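How to Sort a Drawer of Small Boxed Parts Without Losing a Weekend

Filed under: Workbench, Storage

I have a weakness for small parts that come in small boxes. The boxes are tidy, they stack, and they give the impression of a person with plans. Then one evening in November you want one particular part, and you find yourself opening identical black cardboard lids like a very slow advent calendar.

What follows is the method I settled on. It takes an evening, a marker, and a table with a clear stretch along the back.

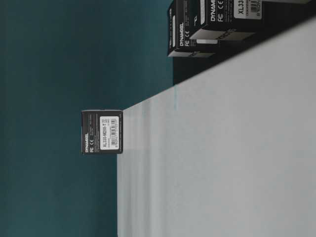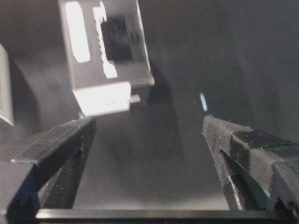

Step 1. Get everything out

All of it, including the boxes you are sure about. The ones you are sure about are where the trouble lives. My last round produced two boxes I'd labeled "spare" in handwriting I no longer recognize, and a third with a receipt in it for a sandwich.

Put the boxes along the back of the table, against the wall if you have one handy. Leave the front edge free. You will want somewhere to rest your elbows while you regret things.

Step 2. Read the label, not the logo

Brand names are printed large and model numbers are printed small. If you sort by the big word you'll end up with one enormous pile and a feeling of accomplishment, and the feeling won't last.

Find the model number. On small actuators it will be something like XL330-M288-T, and every piece of that matters. The XL330 line comes in more than one version, and the bit in the middle is what tells them apart. I once put the wrong one in a pan mount and spent two evenings blaming the power supply.

Turn each box so the model number faces you. If the labels are on the side, stack them side-out. It looks a little crooked. Live with it.

Step 3. Open one of each, and only one

You are checking that the contents match the outside. Take the part out, look at it, put it back with its screws. Small clear bags go back in the same box they came from, even if another box seems to have more room. That was how I ended up with a bag of 349 screws and no idea what any of them held together.

If a box is empty, flatten it. I know it's a nice box.

Step 4. Make three groups

New and unopened. Opened but complete. Opened and missing something.

The third group will be the biggest. Put a strip of masking tape on each of those and write what's missing: "no horn," "no cable," "two screws." Don't write "incomplete." You'll only have to open it again to find out how.

Step 5. Pick a container that fits the box

Measure the box first. I skipped this and bought a set of Wavisura drawers that were shallower than my boxes, so every drawer stood open like it had something to say. The Suris bins I use now are deep enough and ugly enough that I never feel tempted to put them in the living room.

Shallow bins beat deep ones. One layer of boxes, labels up. As soon as there is a second layer, the bottom one belongs to history.

Step 6. Write a list

I used to keep a spreadsheet. It reached 3,231 rows, a good number of which were resistors entered one at a time during a bad cold. These days it's an index card taped inside the lid: model number, how many, date last checked. If it won't fit on the card, the bin is too full.

For anything you order often, write down the number at which you reorder. Mine is two for actuators and 100 for M2 screws, which vanish into the carpet at a steady rate.

Step 7. Put the bins back where you actually work

A labeled bin in the attic is a donation to the attic. Mine sit under the bench, left side, in arm's reach of the chair.

Odds and ends

Give yourself 15 minutes every couple of months to go through the "missing something" group. Either find the missing thing or strip the part for what's left.

Keep the cardboard for anything you might sell. The parts counter at Aoun in Clestcombe gives store credit for boxed returns and a long look for anything in a sandwich bag.

Masking tape goes gummy after a couple of summers. Painter's tape holds up better and peels off in one piece, most of the time.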